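How to clear and re-sort a kitchen drawer in an afternoon

By Ottavio Orlandini
Fri 26 July

Most kitchens have one drawer that has stopped working. It opens part of the way, catches on a potato masher and has to be shaken shut again. This guide covers one drawer from start to finish. The same steps will do for a second or third drawer, but finish the first before you open the next.

What you need

A clear stretch of worktop or table
A washing-up bowl or plastic bin
A damp cloth and a dry one
Washing-up liquid
A tape measure
Pencil and paper
A bag for rubbish and a box for things to give away

Step 1. Measure before you empty

Pull the drawer out as far as it goes and measure the inside: width, depth from front to back, and height. Take the height from the base to the underside of the worktop or the drawer above, and knock off a little for clearance. Mine is a Selus unit and the usable height is 9 cm, which rules out most stacked trays. Write the figures down and leave the paper where you can find it.

Step 2. Take everything out

Empty the whole drawer. Working round things that "belong there anyway" is how the old muddle comes back. Put the contents on the worktop in small batches, a few things at a time, so that you deal with each one properly before reaching for the next.
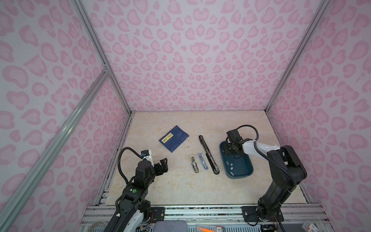 Items on the marbled surface.

If the drawer lifts off its runners, take it out completely. On older units there is a small lever on each side that you press while pulling. Look into the gap behind it. Lids, straws and takeaway menus tend to fall down the back and stop the drawer closing.

Step 3. Sort by how often you use things

Sorting by type sounds tidy, but it puts the melon baller next to the vegetable peeler. Sort by use first.

Daily: anything you pick up most days.
Weekly: graters, measuring spoons, the rolling pin if you bake.
Seldom: piping nozzles, skewers, jam thermometer.
Never: duplicates, broken things, parts of machines you no longer own.

Daily things go back in the drawer. Weekly things go back if there is room. Seldom things go in a box on a high shelf, with a label on the side. If you can't decide about something, put it in the box and write September on the lid. Whatever is still in there at the end of that month can go.

I had 66 things in a drawer meant for cutlery and put fewer than half of them back.

Step 4. Wash the drawer and the tools

Vacuum out the crumbs with the narrow nozzle, then wipe the base and sides with a well wrung cloth. Don't soak a chipboard base, as it swells at the edges and won't go flat again. Leave the drawer open for 15 minutes before lining it.

Wash the tools while you wait. A bowl or bin with smooth sides and rounded corners is easy to wipe out afterwards, and it doubles as a carrier between sink and table.

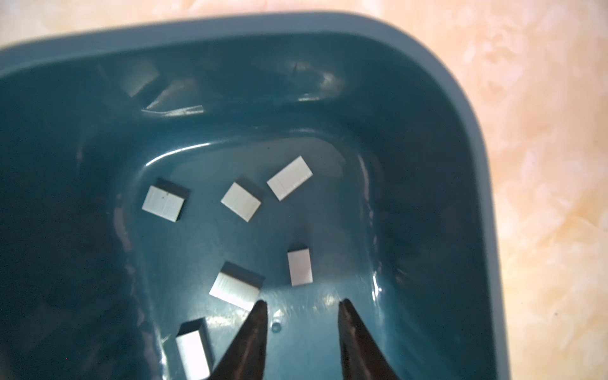
Do I need to buy drawer dividers?
Try the drawer for a week with old boxes cut down to size, then buy dividers only if the layout suits you.

Step 5. Line and divide

A liner stops things sliding about. Tuvier sells a ribbed rubber one on a roll, and plain shelf paper does nearly as well. Cut it slightly small so the edges don't curl up.

Rulero trays come in widths that can be pushed together. Check them against the figures from Step 1, and measure the outside of the tray, as the label sometimes gives the inside. Four compartments are enough for most drawers. With more than that, each one is too narrow for a hand.

Put the longest tools in first, along one side, handles towards you. Knives need a block or a slotted holder of their own. Batteries, string and fuses are better in another room.

Step 6. Check that it closes

Slide the drawer in and out a few times with everything in place. If something catches, it is nearly always a whisk or a ladle. Lay it on its side or hang it on a hook.

If the drawer still sticks when empty, wipe the runners and rub a candle stub along them. Metal runners with ball bearings should be left dry and only brushed clean.

Keeping it in order

When a new tool comes in, put it in its compartment straight away and see whether the drawer still closes. If it doesn't, something else has to come out that day. Wipe the liner once a month, and lift the trays when you do, as crumbs collect underneath.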